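Flarnuvmont Handling Cell: Progress Report to the Clikasia Program Office
Prepared by Cempaka Subramaniam. Reviewed by Sirkka Oksanen.
Period covered: January through March

1. Status

The cell is set up and recording. Both hand-held grippers are in service and the shelf-stocking task has been running since February. The total at the close of the period was 3,380 recorded passes, of which 2,667 were accepted after review. Most rejected passes came from one fault, described in section 3.

2. Station setup

The work surface was leveled in January and the shelf position marked so that it can be restored after cleaning. Both gripper cables were rerouted in the same week after a connector worked loose during a morning run.
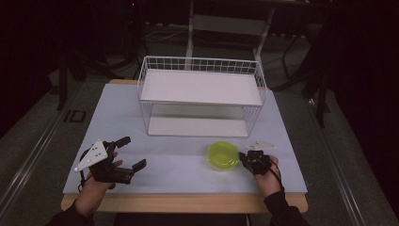 Tracking alignment is checked at the start of every shift with the Ristus routine. The operator holds both tools still over the board, then opens and closes each one through its full travel. Each gripper carries a white plate with small holes on top, and the two plates have to stay tilted outward, one to the left and one to the right, when the hands come together in front of the wire rack. If a plate has turned on its mount, the operator loosens the screws, resets the angle and repeats the routine. This was needed twice in January and has not been needed since the screws were changed. Cable strain relief is checked at the same time. The cable should leave the tool along the wrist with enough slack for a full reach to the upper shelf.

3. Finger pad wear

Slippage on lidded containers increased through February. The fault was traced to the finger pads. As a pad breaks down, the contact area shrinks and the container rotates during the lift. Cleaning the pads gave no lasting improvement.

Pads are now inspected before each shift and logged by tool and by finger. Frayed lower edges, peeling patches or torn corners are entered as wear, and the pair is scheduled for replacement. Pads are always changed in pairs, and the opening width is recalibrated afterward. A change takes two people 47 minutes with recalibration.
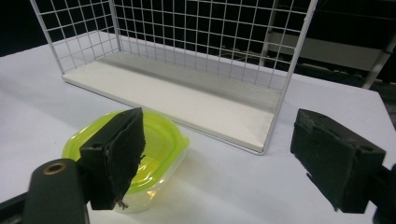 Can the pads be changed less often without losing data quality?
Only with a tougher pad material. Samples from Milošević are on order and will be run against the current pads on the same containers, with the present inspection schedule kept until the results are in.

4. Next period

Pad comparison, April. Spare fixing screws for both plates to be stocked at the station. Budget for pads is overspent and a revised line is attached for approval. No change to staffing is requested.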